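Celta Student Robotics Project
Second progress report to the Jacquet Fund
Prepared by the project advisor, Drurberg Technical High School
Friday, June 28, 2024

Reporting period: January through the end of the school year

You asked for plain reporting, so I will start with the part that did not go as the application promised. The application said students would have an arm sorting produce by the end of spring without help. We do not have that. We have an arm that picks things up and puts things down when a student is steering it, and a set of recordings that may or may not teach it to do the same alone. The work has been worth paying for so far, but I would not describe it the way the application did.
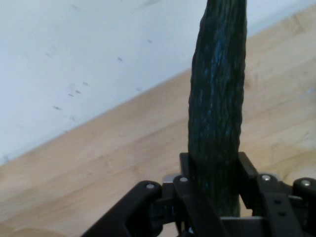
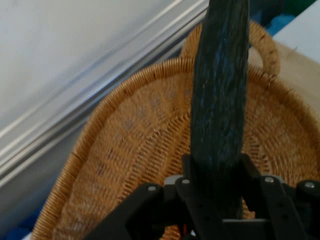 Views from the wrist camera, with the gripper closed on a long dark item in each.

The class settled on produce and a basket as its main task. I argued for wooden blocks. Blocks are all the same and do not roll, and I thought the students needed an easy success before a hard one. They outvoted me, and I still think a month on blocks would have saved us two months later. On the other hand, attendance held up better than it did last year, and several students said they stayed because the task looked like something a person might want done.

What was done

Students assembled the arm from the kit, replaced the finger plates once, and wrote the control program that runs it from a handheld controller. The wiring took far longer than planned. We lost most of January to a power supply that shut itself off under load, and the first diagnosis, which was mine, was wrong.

By the end of May the class had 37 recordings they considered usable. I consider that number generous. The students wrote their own rules for what counts as usable and then loosened the rules when the total looked low. I let them do it and made them write down what they changed and when. That page of the lab notebook is the best piece of work anyone turned in this year.

Results

We trained on the recordings and ran the arm by itself on five attempts at placing an item in the basket. Two succeeded. The class was thrilled. I would ask the Fund not to read much into it. Five attempts is too few to say anything, the basket was in the same spot each time, and one of the two successes went over the rim by a very small margin. When a student moved the basket a hand's width to the left, the arm opened over bare table. We did not include that run in the five – it was done afterward, out of curiosity – but it tells me more than the other runs did.

At the Ollutberg spring meet the team entered the driven category only, with a student on the controller. They finished in the middle of the field. The judges liked the notebook and marked us down for slow setup, which was fair.

What I am doubtful about

The students believe more recordings will fix the problem. Maybe. The software's documentation says the same thing, and so does everybody who sells this kind of software. Before we spend another semester collecting, I want to see whether recordings with the basket in different places do better than the same number with it in one place. That is a test the students can run in a few weeks, and it could save us from piling up a lot of material that teaches the arm very little.

I am also doubtful about the camera. The view from the wrist is good for seeing what is in the fingers and poor for seeing much else, and a long item blocks a good part of it. A second camera on a stand was in the original budget and was dropped to pay for the replacement power supply. I would like it back.

Finally, the claim in the application about career readiness. I have no way to measure it and would prefer to drop it from the next report. What I can show you is who can now read a wiring diagram, who can write a test plan, and who can explain why a result might be luck. Fewer students manage the last one than I would like.

Spending

Spending is within the grant total, with money moved from cameras to power as explained above. Receipts are attached separately. Finger plates remain a running cost, and we should have budgeted for spares from the start.

Requests for the fall

Approval to buy the stand camera out of the unspent travel line.

A change to the stated goal, from "sorting produce without help" to "placing one item in a basket that has been moved between attempts." It sounds smaller. I think it is the harder of the two to fake, and I would rather be held to it.

The next report will list every attempt, including the ones the students would like to leave out.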